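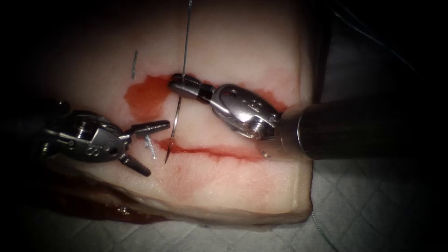 *Aguja curva clavada en un bloque de tejido con dos zonas ensangrentadas.*

**Brevaso amplía sus prácticas de sutura: 200 plazas desde abril**

BREVASO. Más plazas para aprender a coser. El centro de formación quirúrgica Gallardo abre el lunes la inscripción para sus prácticas de sutura de primavera, con 200 plazas repartidas entre mañana y tarde. El año pasado se quedó gente fuera y la lista de espera no se llegó a vaciar.

El programa, dos bloques. El primero, de nudos y manejo de la aguja curva: cómo cogerla, con qué ángulo entra, dónde tiene que salir. El segundo ya sobre tejido, con incisiones largas y rectas por un lado y heridas de borde irregular por otro. Estas últimas son las que más se atragantan, según el centro, porque los bordes no casan y hay que decidir por dónde empezar antes de dar el primer punto.

Se valorará la distancia entre puntos, la tensión del hilo y el estado en que queda el tejido de alrededor. La rapidez no puntúa. "Preferimos cuatro puntos buenos a una hilera hecha con prisa", señala el centro en la nota enviada ayer a los medios.

El material corre a cargo de Dralldale, la empresa que ya sumnistró los bloques de tejido en la edición anterior. Para esta ha comprometido 500 unidades, entrega en dos envíos. El primero está ya en las cámaras del centro. Del segundo, sin fecha de momento.

Pueden apuntarse residentes de cirugía, personal de enfermería de quirófano y estudiantes de último curso de medicina. Los residentes tienen preferencia hasta el miércoles de esa misma semana, luego las plazas se asignan por orden de llegada. No se pide experiencia previa para el primer bloque. Para el segundo sí, hay que haber superado el anterior o traer certificado de otro centro.

Los turnos empiezan a las nueve y a las cuatro. Bata y guantes los pone el centro. Sin comer dentro del aula, recuerda la nota, y con el pelo recogido.

Inscripciones en la secretaria del centro, en horario de mañana. El precio de la matrícula no se ha comunicado al cierre de esta edición.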